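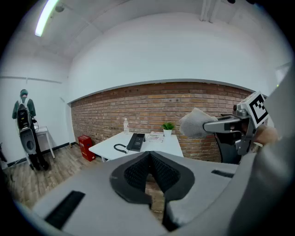
4 min read

Monday, late. My feet hurt and I have opinions about tables.

We got the front room to the point where a stranger could walk in and guess it was an office. Marin wanted it finished by the end of August, and he has been saying so since June in the voice other people use for the weather. The landlord's idea of finished was white paint down to a certain height and then bare brick, as though the painter had been called away to the phone. Marin calls the brick "character." I leaned on it in a black sweater this morning and spent ten minutes picking character out of the sleeve.

The white table went against the brick after a long discussion. I wanted it under the window in the other room. Marin said a table under a window becomes a shelf for things people mean to take home, and then he looked at me for longer than necessary. So, brick. The phone lives on it now. It is a black desk phone with a proper coiled cord, and the cord has already wandered off across the table on business of its own. I straightened it twice before lunch and then gave up on it as I have on my hair.

Spent 31 minutes on hold with Deltness to get the line switched over. The man asked for our account number, I gave it, and he asked whether I was sure. I said I was reading it off his company's letter. He said the letters are sometimes wrong. We are now extension 418, which I suppose is a thing to be.

The plant is mine. Small, green, white pot, no name because I don't want to get attached. Lionel Lambert from upstairs came down to inspect it and told me it would want more light. I pointed at the ceiling tube. He said, "Daylight," very gently, and went back up. He killed a cactus last year, so I'm taking this under advisement.

Then there's the little side table, the one with the skinny legs, on the plain wall. I bought it from Sollik because it was cheap and I was tired. Marin says it's too small to be useful and too big to ignore. I said the same could be said of several people we've worked with, and he made the coffee after that, so I count it as mine.

Money, since I promised myself I'd write it down: 2770 spent on the room so far, paint and furniture and the electrician from Pavlović, who charged 800 and whistled. I had a column for "extras" in the notebook and it is now longer than the column for everything else. Marin thinks we should move the plant into furniture to even things up.

Left at seven. Got as far as the bus stop before I remembered my water bottle was still sitting on the table. It can stay there and answer the phone.

Tomorrow: ring Gisterus about the chairs. We have a beautiful table and I have been standing at it all day like a horse.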